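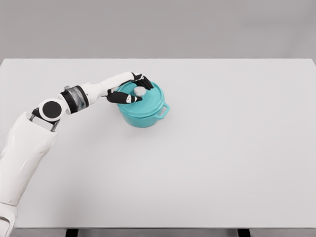 Simulated robotic arm and hand gripping the lid knob of a turquoise cooking pot.

Robotic lid handling is the grasping, lifting, moving and replacing of cookware lids by a robot manipulator. It is treated in household robotics as a subtask of cooking and kitchen cleanup, and is often used as a test task for multi-fingered hands. As with most kitchen chores, performance in simulation and in prepared laboratories is well ahead of performance in ordinary homes.

Task structure

The task is normally divided into approach, grasp, lift, transfer and release. Replacement of the lid adds an alignment stage, in which the rim of the lid must be brought level with the rim of the pot before it is lowered.

The grasp is usually made on the knob or handle of the lid. A two-digit pinch, with the fingers on opposite sides of the knob, is the simplest option and leaves any remaining digits unused. Its weakness is rotation: a heavy lid held slightly off its center of mass will tilt about the line between the two contacts. Grasps using three or more contacts resist tilting better but need more clearance between the knob and the lid.

Sources of difficulty

Glossy enamel, glass and polished steel reflect light in ways that disturb depth cameras, and the position of a knob may be estimated several millimeters from its true location. Steam has a similar effect. Condensation can form a partial seal at the rim, so that the pot rises with the lid. Most controllers check for this by comparing the measured load at the wrist with the expected weight of the lid.

Loop handles on the pot body are a further complication. They restrict the paths available to the arm, and a hand that brushes one can turn the pot on its support.

Simulation

Training is commonly carried out in simulation, where a bare table and a single pot are enough to define the task. Mass, friction and starting position are varied between trials so that the resulting controller does not depend on one set of values. The Pellero kitchen set, compiled by Beathag Tennant, specifies 1000 starting positions for each lid and counts a trial as successful only if the pot body stays where it was placed.

Contact between a fingertip and a small rounded knob is hard to model accurately. Simulated fingers may hold a lid with less force than a physical hand would need, and a controller trained under those conditions tends to drop the lid when transferred to hardware.

Physical trials

The Semple trials, run by Jeanie MacAulay, tested lid removal on physical cookware in 12 kitchens. Of 321 attempts, most failures occurred during replacement — the lid was set down with its rim resting on the edge of the pot. Removal from a cold, dry pot was the most reliable condition. Pots on a lit burner were excluded from the trials.

Household use

General-purpose machines cannot yet be relied on to handle lids without supervision. Fixed cooking stations, such as the Stallberg unit, avoid the problem with a hinged cover driven by its own motor. This is dependable but works only with the supplied vessel.

See also

Dexterous manipulation
Grasp planning
Domestic robot
Sim-to-real transfer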